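Odero Brings Back the Neighborhood Swap Day, and This Time There's a Repair Table

FOR RELEASE October 27, 2025

Hi, it's Hamdia Bogale from Odero, and yes, I'm writing our press releases myself again. If you've been on our mailing list for a while you know what that means: it'll run long, there will be too many brackets, and the thing you need is probably in the fourth paragraph. (It is. Skip down if you're on deadline, I won't be offended.)

So, the news. Odero, the secondhand furniture shop I opened in a former shoe store on Chambi Street, is bringing back Swap Day, and we're turning it into a regular program with its own name. We're calling it Nillel. It was my grandmother's nickname for the drawer where she kept everything that might come in handy, and I've been waiting years to name something after it!

Nillel works like this. You bring in one piece of furniture you don't want anymore. We look it over, give you a paper ticket, and you can trade that ticket for any other piece on the swap floor. No cash, no haggling, no points. A chair can go home as a bookcase. A nightstand can go home as a bench, if you can get it in the car. Tickets don't expire, so if you don't fall in love with anything that day, hang on to yours and come back for the next one.

The details: Nillel swaps will be held every month in the back half of the shop starting in April, with drop-off in the morning and swapping in the afternoon. It's free. You don't have to sign up unless you're bringing something that takes two people to carry, in which case please call ahead so we can have the side door open. We take wooden and metal furniture of all kinds. We can't take mattresses, cribs, or anything upholstered that has lived with a smoker, and I'm sorry about that last one, I know it rules out some really lovely armchairs.

We ran our first Swap Day as a one-time thing, and I figured we'd get a few neighbors and a lot of leftover cookies. Instead 492 pieces came through the door over 2 days. I had to move my own car to make room for dressers! The line went past the bakery, and the bakery sold out, and I've been getting free rolls ever since. Only 13 pieces were left at the end, and most of those were TV stands built for the kind of TV that weighs as much as a calf.

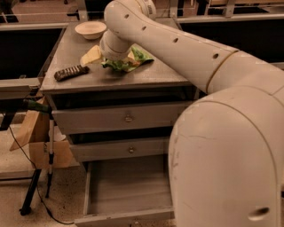
What I learned from all that is how many people are living with furniture that's almost fine. I heard it over and over at the door. The dresser is great but one drawer sticks. The table is great but it rocks, so there's been a folded-up envelope under one leg since the kids were little. People apologized to me for these things as if I'd be upset, and then they'd tell me they'd been meaning to fix it forever and didn't know where to start.

That's why Nillel comes with a repair table. Divora, the hardware store two doors down from us, is lending us tools and a good solid workbench, and they're stocking it with glue, screws, sandpaper, felt pads and a big tin of odd knobs. You can bring in your wobbly thing and fix it with somebody standing next to you who has fixed a wobbly thing before. Most of the time that somebody will be me. I'm not fancy about it. I rub candle wax on drawer runners, I own a lot of clamps, and I have strong opinions about wood glue that I'll share whether you ask or not.

A few things we can't do at the table: caning, anything electrical, and stripping old paint, because we don't have a safe setup for the dust. I keep a list of people in town who do that kind of work well, and I'm happy to hand it over.

I also want to say something about price, since reporters always ask. The regular shop isn't changing. The front half is still the front half, the tags are still handwritten, and if you want to buy a table on an ordinary afternoon you can. Nillel is paid for out of what we sell up front, plus the tool loan from Divora. If it gets too big for us, we'll cap the drop-offs and put up a sign. I'd rather do that than start charging at the door.

We could use a few more hands for the April swap, mainly people who like lifting and people who like labeling (nearly always two different groups, in my experience). Lunch is on us, and anyone who works a full day gets a ticket of their own. We'll split the work into 4 shifts so you can still get home for dinner.

If you're coming to swap, please empty your drawers first! Last time I ended up with a birthday card, a harmonica and a set of keys. The keys went home. The harmonica is still behind my counter, so if it's yours, come play me something and I'll know.

Press are welcome to stop by any time the shop is open. I'm easy to interview and hard to stop. Ask for Hamdia at the front counter, or leave a message on the shop phone and I'll call back after closing.

About Odero

Odero is an independent secondhand furniture shop on Chambi Street, owned and run by Hamdia Bogale. The shop buys, cleans up and sells used household furniture and hosts the Nillel swap and repair program with help from Divora.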